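How do I get a smooth finish on a pale wood table without turning it orange?

posted by brernura_attic in Home & Repairs
9 September 2019

Hi all, long-time reader, first time I've had to ask anything. I bought a secondhand dining table in August for 50 dollars and I'm in love with it, but the old finish was sticky in spots and had a big cloudy ring where somebody parked a hot pot. So I spent two weekends stripping and sanding and now I've got bare, very light wood. I think it's ash? The seller said ash, then he said maple, so who knows.

My problem is what to put on it. I tried a bit of the oil-based varnish my dad left in the garage (on the underside, I'm not that brave) and it went a sort of pumpkin color overnight. I do NOT want a pumpkin table. I want it to stay pale, and I want to be able to wipe up spaghetti sauce without a panic. We eat on it every day and my kids do homework on it, so wax by itself probably won't cut it.

Also, how fine should I be sanding? I stopped at 120 and it feels okay but not great. Thanks in advance!

Answered by Ama Appiah

Oh, I've been exactly where you are! Oil-based varnish goes amber, and it keeps getting more amber for years, so you were smart to test it underneath. What you want is a water-based clear coat, the kind sold for floors or tabletops. It goes on looking like skim milk and dries clear. I did my own kitchen table with it four years ago and it's still the color I wanted, minus one nail polish incident.

Before you open the can, though, a bit more sanding. I'd go over the whole top again, always with the grain, and then wipe it down well. I go to 160 and then do a light pass with something finer by hand, mostly on the edges where your arms rest. Don't go crazy with super fine paper on bare wood, it doesn't buy you much.

Pale wood with wavy grain looks best in matte or satin, in my opinion. Gloss bounces the light so much you stop seeing the grain at all. You still get a little soft shine with satin, and the grain lines stay nice and clear.

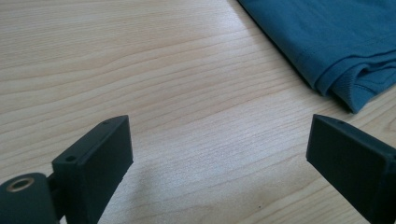

The steps, the way I do them:

1. Dampen the bare top with a wrung-out cloth and let it dry all the way. The grain will stand up and feel fuzzy. Knock that back with a quick hand sanding.

2. Vacuum, then wipe with a barely damp microfiber cloth. Skip the sticky tack cloths, some of them leave stuff behind that water-based finish doesn't like.

3. Stir the can slowly. Don't shake it or you'll be chasing bubbles all afternoon.

4. Brush on a thin coat with a synthetic brush, in long strokes end to end, and then leave it alone. Going back over a half-dry patch is how I ruined my first coat.

5. Follow the can for drying time, sand very lightly, wipe, and do it again. I like four thin coats on a table people eat at. Three is fine for a desk.

6. Wait before you use it hard. Dry to the touch and fully cured are very different things, and the can should tell you how long. Mine was under a bedsheet for weeks and my husband complained the entire time — we ate on the couch like college kids.

One more thing, get placemats or trivets anyway. The clear coat is tough but a pan straight off the burner will still mark it.

Answered by flirken

just leave it bare and oil it every now and then. mineral oil from the drugstore. my cutting boards are fine

Answered by Nipon Ratanaporn

Ama's answer is good and I'd follow it. I wouldn't do the mineral oil on a dining table, it never really hardens and sauce will go right in.

Two small things I'd add. If the bare wood looks great to you when it's damp but too washed out when it's dry, test your clear coat on the underside first, next to the pumpkin patch. Water-based finish can look a touch cold on light wood. Some brands make a version with a slight warm tint, and on ash I like that better, but it's your table.

Second, do the underside too! One or two coats is plenty. If only the top is sealed, the two faces take up moisture differently and a wide top can cup on you. I learned that on a sewing table, and I'm still shimming one leg with a folded matchbook.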